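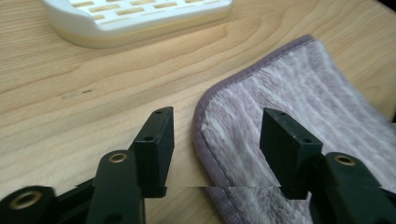

Pinza abierta sobre la mesa, con la toalla a la derecha y la jabonera al fondo.

Incidencia: la apertura calculada no llega a cero con la pinza cerrada
Producto: Wunik, módulo de estimación de apertura
Abierta por: equipo de manipulación, Ultitz (sede de Brastthorpe)
Prioridad: media
Estado: resuelta, con una tarea pendiente

Descripción inicial

Hola a todos, y gracias de antemano por la paciencia, que esta va a ser larga. Estamos grabando demostraciones de doblado de toalla con las pinzas de mano para el estudio Prokopenko, en el que comparamos políticas entrenadas con la apertura continua de los dedos frente a políticas que solo reciben abierto o cerrado. Como os podéis imaginar, para una comparación así necesitamos que la apertura sea buena de verdad, sobre todo cerca del cierre, que es donde la tela se coge o se escapa.

El caso es que Wunik nos devuelve 4 mm con los dedos completamente juntos. Al principio pensamos que era grosor de tela, porque lo vimos en episodios en los que había toalla de por medio, pero luego repasamos momentos en los que la pinza se cierra en vacío y el valor es el mismo. Tenemos 626 episodios procesados y el desfase sale en una de las dos pinzas, siempre la misma. La otra baja a cero sin problema, bendita sea.

Lo que esperábamos: cero con los dedos juntos, como en la pinza buena.
Lo que obtenemos: 4 mm, muy estable, sin apenas ruido.

Primera respuesta de soporte

¡Hola! Gracias por el detalle, da gusto recibir tickets así. Que el valor sea tan estable nos hace pensar en una referencia de cierre equivocada más que en un fallo de detección. Antes de tocar nada, ¿podéis mirar estas tres cosas?

1. Si el perfil de calibración de cada pinza lleva su propio cierre o si comparten archivo.
2. Si el error es igual con la pinza abierta del todo.
3. Si cambia al grabar sobre otra superficie.

No recalibréis todavía, por favor, que nos interesa conservar el perfil tal como está.

Seguimiento del equipo, primera tanda

Vamos por orden. Los perfiles son archivos distintos, eso lo tenemos claro. Para lo segundo hicimos una toma corta con los dedos abiertos del todo sobre la madera y otra a media apertura, moviendo la pinza muy despacio. 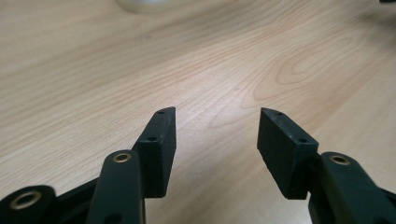
El error con la pinza abierta es prácticamente nulo, cosa que nos descolocó bastante, porque esperábamos un desplazamiento constante en todo el recorrido. A media apertura aparece la mitad del desfase. O sea, que la curva está inclinada: coincide arriba y se va separando a medida que cerramos. En cuanto a la superficie, grabamos también sobre un tablero mate que teníamos en el almacén (¡lo que costó bajarlo!) y los números salieron idénticos, así que la veta y los brillos de la mesa quedan descartados.

Adjuntamos las curvas de las dos pinzas y los dos perfiles. Si necesitáis los vídeos sin comprimir, avisad y os los subimos por la noche, que de día la red de Brastthorpe va como va.

Segunda respuesta de soporte

Con las curvas se ve muy bien, mil gracias. El extremo abierto del perfil está bien tomado y el cerrado no. El asistente pide mantener la pinza cerrada mientras recoge 80 fotogramas y se queda con la mediana. En el registro de vuestra pinza, la mayor parte de esos fotogramas corresponde al tramo final del cierre, con los dedos todavía sin juntar. El asistente empezó a contar demasiado pronto y guardó como cero una posición que no lo era, y la conversión a milímetros arrastró el error por toda la parte baja de la curva.

Es un defecto nuestro, lo decimos sin rodeos. Tendría que esperar a que la lectura se quede quieta antes de empezar. Mientras sale la corrección, la manera de evitarlo es cerrar la pinza del todo, esperar dos segundos y solo entonces pulsar el botón.

Seguimiento del equipo, segunda tanda

Repetimos la calibración con la espera y, de paso, volvimos al montaje completo con las dos pinzas, la toalla doblada y la jabonera, que es el que usamos en el estudio y el que nos importa.

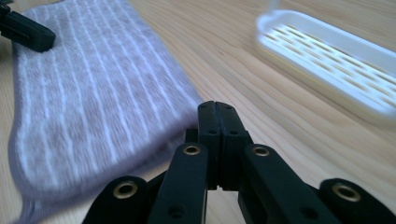

Con el perfil nuevo, el cierre en vacío da cero en ambas pinzas, y las dos curvas se superponen casi enteras. Qué alivio, de verdad. Después reprocesamos los 626 episodios sin volver a grabar ninguno, que era nuestro gran miedo, porque el vídeo original estaba bien y lo único torcido era la conversión.

Os cuento también lo que supuso para el estudio, por si a alguien le sirve. Con las aperturas malas, la política continua dejaba la pinza un poquito abierta al final del agarre y la toalla se le resbalaba al levantar la esquina. Nosotros ya estábamos medio convencidos de que la señal continua no aportaba nada, y habíamos llegado a escribir un párrafo bastante tajante al respecto — menos mal que era un borrador. Con los datos corregidos, la política continua iguala a la binaria en el agarre y la supera al soltar, donde abre lo justo y arrastra menos la tela. Falta repetir los ensayos con otra semilla antes de darlo por bueno, así que de momento lo tratamos como un resultado provisional.

Hemos añadido a nuestro protocolo una comprobación al principio de cada sesión: cierre en vacío con cada pinza y lectura en pantalla. Si no marca cero, no se graba.

Cierre de soporte

Nos alegramos muchísimo. Marcamos la incidencia como resuelta y dejamos abierta la tarea interna para que el asistente detecte solo cuándo se ha estabilizado el cierre. La versión de prueba debería estar lista en junio y os la pasaremos a vosotros primero, si os apetece.

Nota añadida por el equipo

Nos apetece, claro que sí. Conservamos el perfil defectuoso en la carpeta de Prokopenko, con el sufijo «cierre_malo», para que podáis usarlo en las pruebas de regresión. No lo borréis al limpiar, por favor.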